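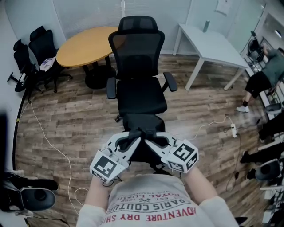

How to Set Up a Small Home Office Without Losing Your Mind

When my daughter moved out in June I finally got a room with a door, and I spent far too long dithering over it (I painted one wall twice!). If you have a spare room and a free afternoon or two, this is how I'd go about it now.

Start with the tape measure. Write down the length of every wall, where the outlets are, and which way the door swings. My longest wall is 168 inches, and I still managed to order a bookcase that blocked the light switch.

Next, decide where the desk goes before you buy one. Sideways to the window is best, so the sun isn't in your eyes or on your screen. Mark the outline on the floor with painter's tape and live with it for a day or two. Walk around it, open the closet, carry a laundry basket past it.

Then comes the chair, and please spend your money here. I paid $229 for mine and got by with a secondhand desk. Sit in it with your feet flat on the floor and your elbows level with the desktop. If the armrests bump the edge of the desk, lower them a notch, or slide the chair back and try again.

Most desks are close to the same height, but measure yours anyway. My friend Augustina is not very tall, and she had a keyboard tray put in at just under 28 inches, which did more for her shoulders than all the stretching she'd been doing.

For light, use one lamp on the side opposite your writing hand. Run the cords along the back leg of the desk with a few hook-and-loop ties, and leave some slack, or you'll be crawling under there every time you move the monitor.

Leave the shelves for last. Work in the room for a couple of weeks first and see where the piles land, then put the shelves there.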